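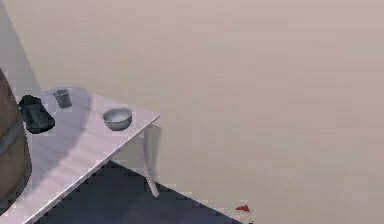

White table near the wall, seen from above.

15 February 2018

Back to Clultico Court, unit 204, for the return air problem. The complaint is unchanged from the fall: the back bedroom is stuffy by morning, the front room is drafty, and the thermostat in the hall is satisfied the whole time. Sharada Rajan had the air handler set to continuous fan before I got there, which saved waiting on a call for heat.

The layout is ordinary. One return grille, central, in the hall. Supplies in every room. No ducted return from either bedroom, so whatever is pushed into a bedroom has to get back under the door. The duct drawing says the back bedroom was meant to have a transfer grille above the door. The wall above the door is drywall, painted, with no patch I could find by raking a flashlight across it. I take it the grille was never cut in.

Readings, taken with the Unnithan manometer, zeroed twice, hose under the door, hall as reference:

Back bedroom, door closed, fan on: 6 pascals positive.
Same, door cracked a hand's width: no reading I would trust.
Front bedroom, door closed, fan on: 2 pascals positive.
Fan off, all doors closed: flickers either side of zero, wind.

So the front bedroom is fine and can be left alone. The back one is over the 3 I use as a ceiling. With that room pressurized, the hall side goes slightly negative and pulls from wherever it can, mainly the entry door, whose sweep is worn to a fringe on the latch side. That accounts for the draft. I did the entry door last, with a smoke pencil, and the smoke came inward along the bottom edge in a flat sheet. With the back bedroom door opened it slowed to a drift. I repeated this until Sharada asked whether the result was likely to change.

Checked the filter while the panel was off. It is one size down from what the slot wants, held in place with foil tape, and air has been going around it. There is a gray streak on the cabinet where it bypasses. Removed, noted the size, put back, since the correct one has to be ordered. Coil face is cleaner than I expected. 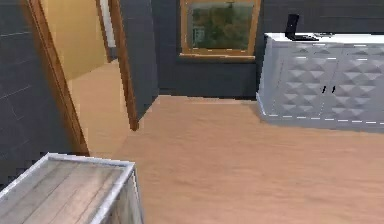

Undercut is the first thing everyone reaches for, and it is a poor lever. The gap has to be measured from the finished floor, and any later carpet or thicker plank takes it away again. The friction loss under a slab door is also worse than the area suggests, as the air has to turn twice and squeeze through a long flat slot. A door swung inward and left standing open beside its frame, with the hallway clear behind it, gives more free area than any grille I would ever install, and this is why so many of these complaints are reported only at night. People close doors to sleep. A survey done in the daytime with the doors open will find nothing wrong, and I have two such surveys in the folder for this unit.

Options, in the order I would try them:

Jump duct over the hall ceiling, lined flex, one grille each side. Quiet and keeps light out. Needs attic access, and the hatch here is in a closet with shelving built across it.

Transfer grille through the stud bay, high on the bedroom side, low on the hall side. Cheaper. The offset kills most of the line of sight for sound. Needs an empty bay, and I have not yet confirmed that the one beside the door is free of wiring.

Trimming the bedroom supply. I dislike this one. It lowers the pressure by taking away air the room needs, and the stuffiness stays.

Sent the readings around before dinner, with a recommendation for the stud bay. Asked for a grille face of 200 square inches, which is generous. Genari lists one that should sit cleanly between studs if mounted vertically, and a tall narrow face looks no worse than a square one once it is painted.

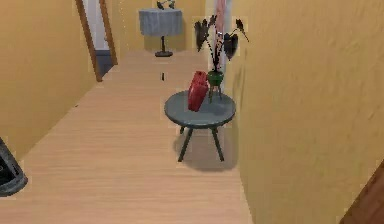

Nithin Rai wrote back within the hour that the stud bay is the wrong choice for a bedroom, offset or no offset, and that every one he has put in has come back as a noise complaint. He would do the jump duct, take the closet shelves down and bill the time. He also thinks the hall return is undersized and wants static pressure on both sides of the blower before anyone cuts drywall.

He is right about the static. I should have taken it with the panel off and did not. On the noise I am less sure, as his were straight-through grilles as far as I remember, and he may have left the lining out. Asked him.

To do: static pressure, correct filter, new sweep for the entry door, borescope for the stud bay. Return visit in March, when Sharada is back from Cirnemow. Manometer hose has a small split near the barb. Trimmed it and it holds, but order a new length.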